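Lustach Klapptisch 80
Artikelgruppe: Tische und Bänke für Vereinsräume

Der Lustach Klapptisch 80 ist ein Tisch für Räume, die man am Vormittag anders braucht als am Abend. Er wird in unserer Werkstatt in Hirnley gebaut und seit drei Jahren fast unverändert verkauft. Die Platte ist 80 cm tief, in der Länge gibt es nur eine Ausführung, nämlich 160 cm. Eine kürzere Variante wird oft gewünscht, sie ist aber im Moment nicht geplant.

Die Platte besteht aus Birkensperrholz und ist auf beiden Seiten geölt. Die Kanten sind mit der Hand gerundet. Das Gestell ist aus Stahlrohr, pulverbeschichtet, in den Farben Grau und Dunkelgrün. Beim Aufklappen rasten die Beine mit einem deutlichen Geräusch ein. Hört man das Geräusch nicht, so ist das Bein noch nicht fest, und der Tisch darf nicht belastet werden.

Zum Lagern werden die Tische senkrecht in den Wagen Skudo gestellt. In einen Wagen passen 16 Tische. Der Wagen geht durch jede Tür mit einer lichten Breite ab 70 cm, und die beiden hinteren Rollen haben eine Bremse.

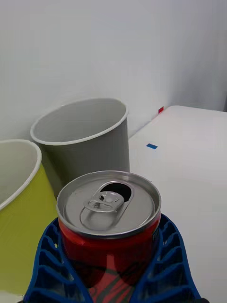 Abteilung Objektmöbel, Team Hirnley

Geölte Flächen verlangen ein wenig Pflege. Kaffee, Limonade und Rotwein soll man bald abwischen, am besten mit einem feuchten Tuch ohne Reiniger. Bleibt ein Rand von einem Glas oder einer Getränkedose zurück, so kann man ihn mit feinem Schleifvlies in Richtung der Maserung entfernen und danach die Stelle dünn nachölen. Das Pflegeöl Yen liegt jeder Lieferung in einer kleinen Flasche bei. Scheuermilch bitte nicht verwenden, sie macht die Oberfläche stumpf.

Technische Angaben
Länge: 160 cm
Tiefe: 80 cm
Höhe: 74 cm
Höhe der niedrigen Ausführung für Kinder: 54 cm
Gestell: Stahlrohr, grau oder dunkelgrün
Fußkappen: austauschbar, für Parkett oder für Steinboden

Die niedrige Ausführung hat dieselbe Platte und dieselben Beschläge. Sie kann im selben Wagen gelagert werden, jedoch nicht gemischt mit der normalen Höhe.

Ersatzteile
Fußkappen, Rastbolzen und Scharniere sind einzeln erhältlich. Bitte geben Sie bei der Bestellung die Nummer an, die unter der Platte neben dem Scharnier eingeprägt ist. Bei Tischen aus den ersten Serien fehlt diese Nummer, in diesem Fall genügt ein Foto vom Beschlag.

Beratung und Angebote: Piret Kazlauskienė
Ersatzteile und Reparatur: Salim Tanui

Bestellungen in Dunkelgrün werden wieder ab Mai ausgeliefert. Grau ist ab Lager verfügbar.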